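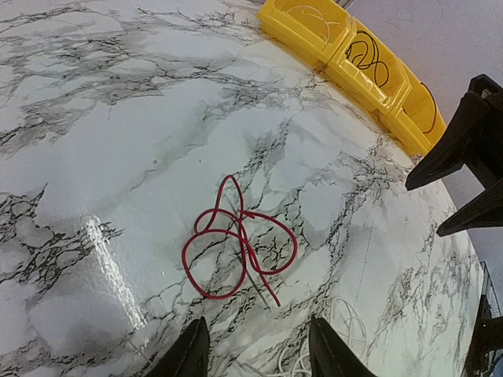 Removing candle wax and incense ash from altar cloths and brass

Let spilt wax harden fully before touching it. Lift the bulk with a blunt plastic scraper, working from the rim inwards.

Linen: lay plain white kitchen paper above and below the mark and press with a warm iron, no steam. Change the paper until it comes away clean. Coloured wax may leave dye behind. Soak the cloth in 500 ml of cool water with 8 g of oxygen bleach, then rinse twice. Do not treat gold thread or painted borders this way.

Brass: stand the candlestick in hot tap water until the wax slides off. Lacquered pieces should be wiped only. Weighted bases must stay out of the water, as the filler swells.

Incense ash: sieve the bowl when cold and keep 200 g back as a bed for the next charcoal. Ash is alkaline and dulls polished stone if left damp.

Beeswax needs a slightly hotter iron than paraffin. Test on the hem.

Behrouz Khosravi, Clerncombe
Revised 2022-06-24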